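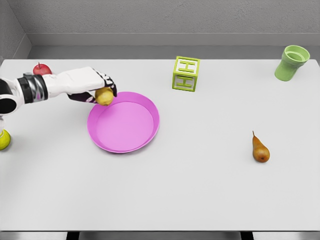 Career Preparation Workshop
Session 7: Talking About Pay
Instructor: Ignacio Peñalver
29/09/2022

Before this session you should have read the Laswood offer letter in your packet. Bring it with you, along with the pay worksheet from last time.

1. When the question comes up

Pay can come up at three points: on the application form, in the first phone call, and after an offer has been made. You are in the strongest position at the third point. Until then the employer is still deciding whether they want you, and any number you give can be used to screen you out.

If a form has a required box for expected salary, try "negotiable" first. Some online forms only take digits. In that case enter a figure from the middle of your range and make a note of it, so that you give the same figure on the phone.

2. Working out your range

Your range has a floor and a target. The floor is the lowest pay you would accept without starting to look for another job in the first year. Work it out from your monthly costs, not from your last paycheck. The target is what people with your experience are paid for the same work in the same area.

Look at job ads that list pay, and ask people in the field. Ads for the same title can be far apart, so read the duties as well. An "office coordinator" at a small firm may be doing payroll.

3. If they ask what you earn now

In some states an employer is not allowed to ask. Check the rule where you are applying. If the question is asked anyway, you can move on politely:

"I'd like to focus on this position. Could you tell me the range you have budgeted?"

Do not make up a figure. Pay can be checked, and a false number on an application can be grounds for dismissal later on.

4. After the offer

Thank them and ask for the offer in writing. Ask how long you have to decide. Two working days is a fair request for most jobs, and longer if you have to move.

When you go back to them, ask for one figure and stop talking. Most people find the silence hard and start lowering their own number – practice this part out loud.

Case A: Bustamante was offered a warehouse supervisor job at Zamix. The hourly rate was below his target and the manager said it was fixed. He asked for a pay review in April and had it written into the letter.

Case B: Karkumura offered a candidate a good salary but no paid leave in the first six months. She had compared only the salaries and did not see the leave terms until after she signed.

5. Things other than salary

Start date, schedule, remote days, training fees, parking, leave, and job title can all be discussed. Health coverage usually can't be changed for one person, but you should ask when it begins. A waiting period – often a month or more – may leave you paying for your own.

Exercise (in pairs)

One person plays the hiring manager at Laswood, the other the candidate. Use the letter in the packet. The manager may raise the offer once. Switch roles when you reach an agreement or when time is called.

For next session

Write a short email accepting the Laswood offer and another one turning it down. Keep each under 100 words. Worksheets go in the tray outside Room 67.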